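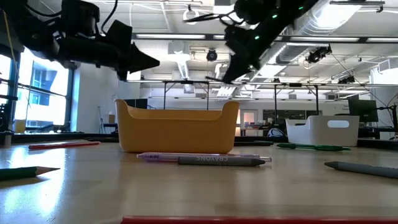 Can we please have somewhere to take the big plastic stuff, a reader asked me back in January, because her shed was full of cracked storage boxes and she refused to put them in the black bag. Well, whoever you are, I hope you still have them, as the Skendwood tip is finally going to take hard plastics!

I had the news confirmed by email on May 24, 2019, after a good few weeks of pestering. There will be a separate skip for it, up the ramp and past the garden waste, and it opens in 2 weeks. Storage tubs, washing-up bowls, buckets, crates, broken garden chairs, those enormous toy garages that nobody has the heart to throw out - all of that can go in. Until now it has gone in general waste with the old carpets, or been driven over to Bostcombe, where they've had a hard plastics skip for ages and have been just a tiny bit smug about it.

The skip is being run with Subramaniam, the waste firm that already empties the glass banks by the station. Once it's full it goes off to their yard at Clondura to be sorted and shredded, and the shreds are sold on to make more of the same sort of thing. I asked what sort of thing and was told "pallets, pipes, quite a lot of plant pots", so your old laundry tub may yet end up with a geranium in it.

It's a trial for now and it runs for 6 months. The council has put the target at 280 tonnes, and if we get there the skip stays. I've no idea what 280 tonnes of buckets looks like. I did try to picture it on the bus and gave up somewhere near the roundabout.

There are rules, of course. Things have to be empty and have had a rinse. Metal handles and wheels need to come off if they'll come off, though the man on the gate told me they won't turn you away over one stubborn screw. No bags, no cling film, no polystyrene, no paint tubs with paint still in them, and nothing with a plug or a battery (that goes in the small electricals cage, same as before). Pots, bottles and trays from the kitchen should stay in your kerbside box at home. And please don't tip the whole lot in while it's still tied up in a bin liner - I've been asked to say that one twice, so please don't.

You can bring up to 14 items a visit before they start asking whether you're a business. That seemed a bit mean to me until I went and had a look in my own garage, where I got through the plant pots alone and decided I'd be making more than one trip. If they're stacked inside each other, by the way, they still count separately. I did ask.

Opening hours at the tip aren't changing, which is a shame for anybody who works shifts and was hoping for a late evening. I raised it and got a polite "we'll look at that after the trial". You don't need to book, but you do need your resident's permit in the windscreen, and they're checking them again.

One thing I'd love to see is a bit of shelf by the gate for boxes that still have life in them. Half of what I've got is perfectly sound and only missing a lid, and I bet somebody else in Skendwood has a cupboard full of lids. The council says there's no room for it at the moment. The Bostcombe site does have a reuse shed, open at weekends, so if yours are too good to shred it's still worth the drive.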